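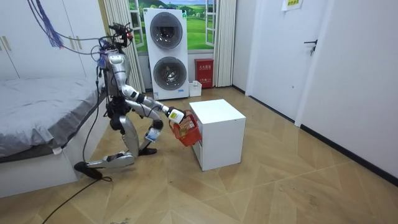
Down on the floor between the bed and the cabinet, basket in hand.

We use cookies to keep you logged in to the list archive. By reading on you accept them. [OK] [Settings]

Re: [tistatska-users] Kneeling tasks by remote control, worth it?
Posted in June, 4:40 pm, by a list member at Herdale

Hi all,

Sorry for the slow answer, I was on the floor most of the week (literally, my knees can confirm). Quoting the bit I'm replying to:

> We're at 300 demonstrations of a standing pick on our Bollmont
> setup and the policy is decent. Now we'd like to go lower, floor
> level, with the robot kneeling. Two questions. Do you drive the
> legs by remote too, or park the robot in the kneel and only record
> the arms? And does it matter if the operator fumbles? My colleague
> wants to throw out every run with a second try in it. I'd rather
> keep them but I can't really say why.

OK so, legs first. We tried it both ways and ended up parking. Get the robot down into the kneel with a script, let it settle, and then hand the arms over to the operator. When I drove the whole body I spent all my attention on not tipping over and my hands got sloppy, and you could see it in the data, lots of tiny corrections at the wrist that had nothing to do with the basket. Parked, I can think about the reach and nothing else. The torso lean I do keep live, though! A floor-level reach with a stiff back looks awful and you run out of arm.

One thing about the kneel itself: write down which leg goes where and stick with it. We mixed poses early on without noticing, and we got 17 episodes deep before somebody scrolled through them side by side. They weren't useless, but we had to tag them separately, and I still grumble about it.

Cables. You'll have some running over the floor behind the feet and more hanging from the head, and kneeling moves all of that to places you didn't plan for. I walk the floor cable with my hand before every session now. Leave lots of slack at the top, too. If the head bundle tugs during a lean, the operator feels nothing through the controllers and just wonders why the hand landed short. 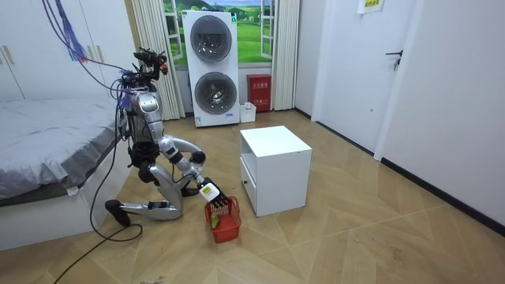 Page last changed: June, 5:10 pm

Getting the fingers over the rim was the part that ate my afternoons. With a basket this small, sitting right on the floor, there's very little room for error between "over the rim" and "pushing the whole thing toward the cabinet". What worked for me was coming from above and stopping for a beat, then going down. That little stop feels silly when you're driving, but it gives the policy a clean place to line itself up. My early runs were one big swoop, very elegant, and the learned version swooped straight into the floor.

Mesh sides are a pain as well, by the way. Fingertips love those square holes. If you can choose your basket, pick one with a handle that stands up by itself, you'll be happier.

On your second question, I'm with you and against your colleague (sorry, colleague). Keep the second tries! We trained once on spotless runs only and the robot had no idea what to do after a miss, it would just carry on lifting air. Putting the recoveries back in fixed most of that. What I do throw out is confusion, meaning me waving the arm around while I work out which button I pressed. A miss followed by a calm retry teaches something. Me panicking doesn't.

As for how many: please don't aim for 3,000 because you read it somewhere. We went for small batches, moved the basket a bit between each one, changed what was in it, and looked at the results before recording more. And swap operators if you can. I have a habit of coming in from the left and the policy picked it up faithfully, bad habit and all.

Oh, and take breaks. Five minutes after each batch, headset off, stand up. My last runs before lunch are always the worst ones and I've stopped pretending otherwise.

The Henriques controllers somebody asked about in the other thread, yes, we have them, no, I haven't tried them on floor tasks yet. The grip trigger is nicer than what I use now but the wrist range worries me a little for anything this low. If anyone has kneeled with them, please write, I'd like to hear before I re-do all my mappings.

Which side does your robot put its weight on in the kneel, by the way? Ours likes one knee much better than the other and I haven't found out why.

Cheers from Herdale

Back to top | Contact the list owner | Copyright remains with the authors of each message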